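The Kitchen Counter as Proving Ground

Draludbridge — For most companies that wish to try a robot arm, the first obstacle is the cost of the arm itself. Zakomia, a software firm with offices in Draludbridge, proposes to remove that obstacle for a time. Its new service, Trurna, lets a customer build and test handling tasks entirely in simulation before any equipment is bought.

Subscribers choose an arm, a gripper and a setting from a library of 1,177 household and kitchen objects. The basic plan includes 100 hours of computing time a month, and a single task may be repeated up to 1,000 times with small changes in the position of the object or the angle of approach. Results are delivered as a table of attempts, together with still views of any attempt the customer selects.

This magazine was given access to the service in July and set it 11 tasks, all of them at a kitchen counter. Setup was orderly and the written guide was clear. Jars and boxes presented little difficulty. Narrow upright items, such as a salt or pepper grinder, required more patience, as the height at which the fingers should open had to be entered by hand and the default value was seldom suitable.

The handling of contact between finger and object remains the weakest part of the product. Zakomia states that an update is in preparation and will be supplied to current subscribers without charge. Customers who intend to move from Trurna to a physical arm should also allow time for a second round of testing — the license does not cover support at that stage.
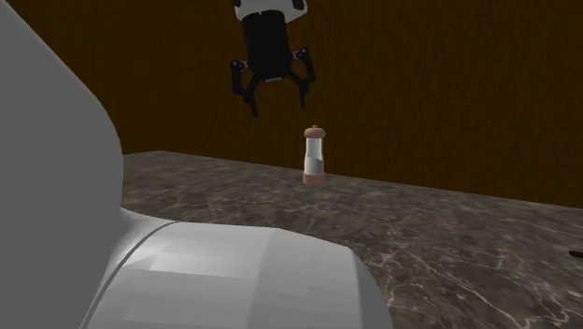

Volkan Keskin writes that the monthly allowance is generous for one task and thin for several, and that his team at Türkmen used up its hours well before the month ended. He would prefer a yearly total that could be drawn on as the work requires.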